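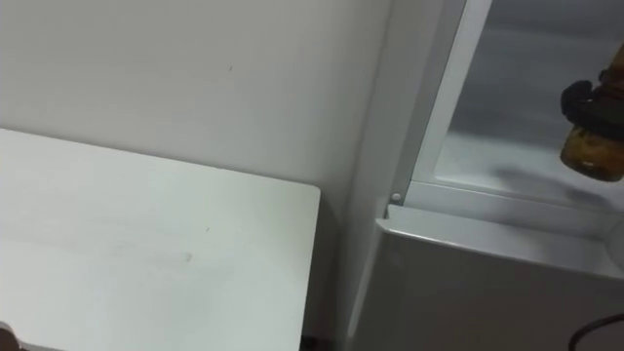
Station B, table and white cabinet. Arm in the compartment with the brown item.

Pre-shift walk, kitchen chores cell, Koltow building
Checked by: Riku Ebihara
Countersign: Érica Siqueira (Friday)
Task on test: take an item from the compartment, set it on the table, put it back. Can it do this without a person standing there? See comments at the end.

1. Table stable, no rock
OK. Pushed on all sides. Rounded corner is good, no snags on sleeves.

2. Table surface clean
Pass w/ comment. Faint smudges, one dark speck near the middle. Wipe before vision calibration, the Wiron software has picked up specks as objects before. White table on white wall is bad enough for it already.

3. Gap between table and cabinet
COMMENT. There's a gap and things will go down it. A person reaches across without thinking. The arm doesn't know the gap is there unless the table position is entered right, and somebody moved the table in January and didn't tell anyone. Re-measure, enter, initial the sheet.

4. Ledge / raised rim at opening
COMMENT. Rim is the hard part of this task. Lift height was set too low, bottom of item clips the rim on the way out. Taha raised it by 20 mm on the Stadix controller. Better. Still want a soft strip along the rim before we use anything with liquid in it.

5. Knob at bottom of the frame strip
Sticks out a little. Keep-out zone needs to cover it. Not in the current map. OPEN.

6. Cables
FAIL. Black cable hanging by the front panel, lower right. Needs a clip or a tie. If the elbow comes down low it can hook it. Same note as last walk, pls fix this time.

7. Gripper fingers
OK. Pads checked, no tears, bolts snug. Grip force setting 4, leave it there. Yuzuki had it higher for the plastic tubs, do not use that on glass.

8. Load
OK for what we run now. Full containers not cleared. Yagi trays not cleared either, too wide for the opening.

9. E-stop
Pressed both, arm stopped both times. Reset fine. The one by the door is stiff, press hard.

10. Lighting
Table evenly lit. Inside the compartment it's bright and shiny with soft shadows, and the depth reading jumps around at the back wall. Don't ask it to pick from the back row.

11. Floor and walkway
OK. Tape lifting at one corner, re-taped.

12. Log
Cycle counter at 3,417. Drops get written down by hand, please write ALL of them, even the "that was my fault" ones. Can't work out a drop rate from half the drops.

COMMENTS

Ready to run alone? No. Ready with one person at the stop button, yes, front row only.

Speed. Full out-and-back is roughly 125 seconds. I can do it in a few. Sadao says speed doesn't matter if it runs overnight, fair, but overnight means no one there when something breaks, and we haven't got a plan for broken glass on the floor. It doesn't see a spill. It'll carry on putting things down in it.

What it does well: same item, same spot, again and again. Doesn't get bored. Put-down on the table is gentle, gentler than me.

What it doesn't: anything turned sideways, anything behind anything else, lids left loose. So a normal fridge in a normal house, basically. Érica asked for a straight answer for the write up and that is it, not yet for homes. For a shop floor where a person stocks the shelf the same way every time, maybe, after items 3, 5 and 6 are closed.

To do before next walk
Cable clip (Taha)
Keep-out zone for knob (Yuzuki)
Table position re-entered (me)
Soft strip on rim, need to order
Dustpan and brush at the station, stil none

Re-check 3, 5, 6 only. Rest is good till the next full walk unless somebody moves the table agian.

R.E.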